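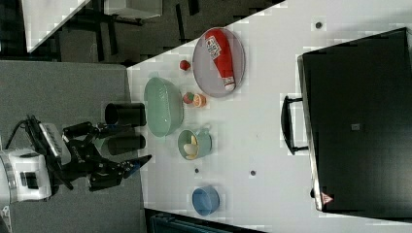
Issue 7, page 2

Getting your planner to stop bumping into the tableware

I've been messing with grasp planning on a crowded table for a while now, and the fix that helped me most was boring: pad your collision shapes, then un-pad the one thing you're reaching for. Here's how I set it up in Sesteck (any planner with a scene file will let you do the same).

First, load the table as a plain flat box. Don't bother modeling the edge. Then add your objects as simple shapes: a cylinder for the mug, a squashed one for the plate, a capsule for the ketchup bottle. I left the toy strawberry and the orange slice as spheres and the planner was perfectly happy. Oh, and put in the big stuff too! I forgot the black case on my first go, and the planner kept sending the elbow straight through it in preview.

Next, open the padding settings and give everything 2 centimeters. Run a plan to the green bowl. It'll probably fail, and that's fine, the goal is sitting inside its own padding. Set the padding to zero for the target only and plan again.

Still failing? Check the sampling limit. Mine was stuck at the default, so I bumped it to 1000 tries and the paths started showing up. Asanka Bepari talked me into logging the seed for each run as well, and I'm so glad, because you can replay a weird path as often as you like.

One more thing about mugs: a plain cylinder ignores the handle. Add a small box on that side and rotate it with the mug's pose, or the gripper will come down right on top of it.

Save the scene under a new name before you touch the speed settings. I lost a whole Saturday to that one.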